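How to read a ruined priory from its ground plan

Most priory ruins are knee-high walls and mown grass. Easy to walk round in ten minutes and learn nothing. So, quick method, works on nearly any small monastic site. I use Cendstead Priory for the numbers because its the one I know best.

What you need
Compass (phone is fine). Notebook. A 30 meter tape if you're keen, otherwise pace it. Decent boots – the drain end is always boggy.

Step 1. Find the church
Biggest rectangle, long side running east to west. Check with the compass, but don't panic if it's a few degrees off, plenty are. Cendstead's church is 60 paces long, west door to altar end.

Step 2. Find the cloister
A square of open grass up against one long wall of the church. Usually the south side, for the sun. Not always! Prallau has it on the north, where the stream is. Look for stubs of a low inner wall, that carried the arcade.

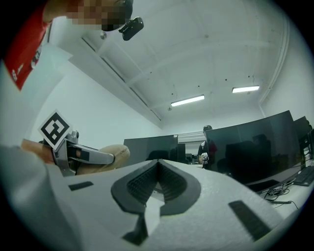

Step 3. Go round from the church door
Start at the northeast corner of the cloister if it's a south cloister. Walk down the east side first. You should hit, in this order or close to it:
Book cupboard or sacristy, small, right by the church
Chapter house, wider doorway, sometimes a stone bench round the walls
Parlor or a passage through
Dayroom or undercroft, long, maybe column bases down the middle
Dormitory was upstairs over the lot. Look for the night stair in the church transept, often just three or four worn steps left.

Step 4. Opposite the church
Refectory. Monks washed before they ate, so look for a trough or a recess near the door. If the refectory sticks out at right angles to the cloister, away from the church, think Cistercian. If it lies flat along the walk, more likely Benedictine or Augustinian. Not a firm rule, later rebuilding messes it up.

Step 5. Follow the water
Find the drain and you've found the latrine block. Stone-lined channel, generally beyond the end of the dormitory range. At Drallen it runs some 240 paces down to the old fishponds and you can follow nearly all of it, nettles permitting. Go in April, before they get up.

Step 6. Sketch it
Draw the church first, then the square, then hang the rooms off it. Mark doorways with a gap. Mark walls you can see with a solid line and the ones your guessing at with dashes. Do it on site, you will not remmember later.

Things that catch people out
Farm walls built from robbed stone – look at the mortar and whether the wall bonds in at the corners.
Tidy 19th century "repairs".
Graves inside the church that are newer than the ruin.
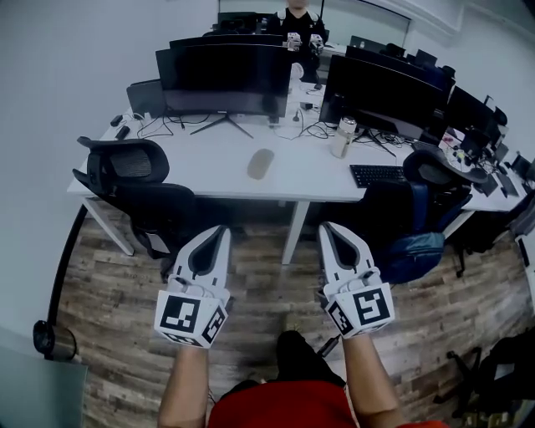
Greco left a comment under the old version of this page: the step about the refectory needs a warning for nunneries. I've been to 9 of them now and the layouts are all over the place, some never had a full stone cloister. Your order of rooms got me completely lost at the second one.

Fair. For nunneries use steps 1, 2 and 5 and treat the rest as a maybe. Same goes for friaries in towns, they squeezed in wherever they could get a plot.

If the site has a custodian's hut, ask for the plan AFTER you've done your sketch. Then mark your misses in a different color. Drallen's hut is shut Wednesday.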